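Speaker notes - "The bin on the bench: storing mixed parts so people can find them"
Speaker: Orsolya Halász, Stanar
Slot: 16 minutes, questions after

Opening (slow down here, I always speak too fast at the start)

Good morning. Thank you to Kamran Rajput for the invitation to Standdale, and for correcting my slides where I wrote "drawer" for every kind of container. My talk is on bins. I know it is not the most glamorous subject of the programme, but I hope that you will go back to your workshop and look at your own bins with a little suspicion.

When I joined Stanar, our parts store had 737 part numbers and 129 bins. You can do the division yourself. Many bins were shared by things which had no relation with each other, apart from having arrived in the same week.

(Pause. Ask who has a bin labelled "misc". Wait for the hands.)

First point: the walls

We buy a bin for its volume, and we forget to look at the walls. A straight wall gives you more litres on paper. A sloping wall lets small parts slide towards the middle, and your fingers can get under them. My colleague Géza Csizmadia tested both kinds with M6 washers, and he much preferred the sloping one. The straight one he gave away to the paint shop.

The rim is also important. A wide rim is comfortable for carrying and it gives a place for the label. Please put the label on the rim and not inside, where the parts will scratch it in one month.
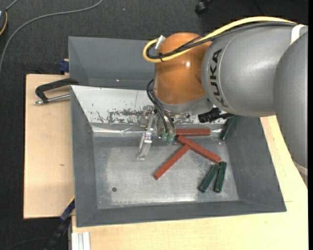 Grey bin with sloping side walls, a wide rim and a flat, worn metallic floor.

Second point: the floor

Let them look at the floor of the bin for a moment before I continue.

A worn floor is not a reason to throw a bin away. What I ask is simple: is it still flat, and can I see a small part lying on it? If the metal is dull and the part is shiny, you will find it quickly. If both have the same colour, you will search by touch, and this is how we lose time. At the Kozma site they put a dark rubber mat in the bins for bright fasteners. It cost very little. The mats must be taken out and washed, and in April we learned what happens when they are not.

Third point: the back wall

Parts near the back wall are the hardest to pick - there is little space between the wall and whatever is reaching in. We now fill our bins to the middle only, and we stopped topping them up to the rim. Markos Theodorakopoulos was against this at first, because it means more trips to the store. We kept it for the small parts and let him fill the brackets as he likes.

Results (do not read the whole table, only the last line)

After the change we had 63 shared bins fewer. The misc bin still exists. I am working on it.

Thanks to Booker Villanueva for the bin drawings. Copies are on the table next to the coffee. Questions, please.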